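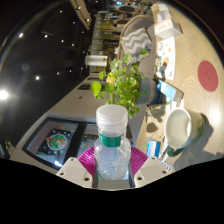

4.2 Recording your first demonstrations

Take your time with this part, and don't worry if the first few tries feel clumsy – everyone's do! Pick one small tidying job on an ordinary table, such as moving a bottle or setting a mug upright.

1. Wake the Vestisine hand unit and wait for two short beeps.
2. Close the fingers gently on the object, lift, and carry it at the pace you'd like the robot to copy.
3. Set it down, open the fingers fully, and press Save.
4. Shift things a little and go again. Folders fill up after 395 takes, so start a new one then.

Note: Leave the everyday clutter where it is, papers and plants included.

Caution: Tighten bottle caps first, and keep the lens clear of your sleeve.

Related topics
Charging the hand unit
Sending takes to Zusteleo
Remote control with the Marín arm

Reader comments (2)
wutdale_lab: Step 3 fixed it for us, we were saving with the fingers still shut.
kitchenbench: Could you add a page on left-handed use, please?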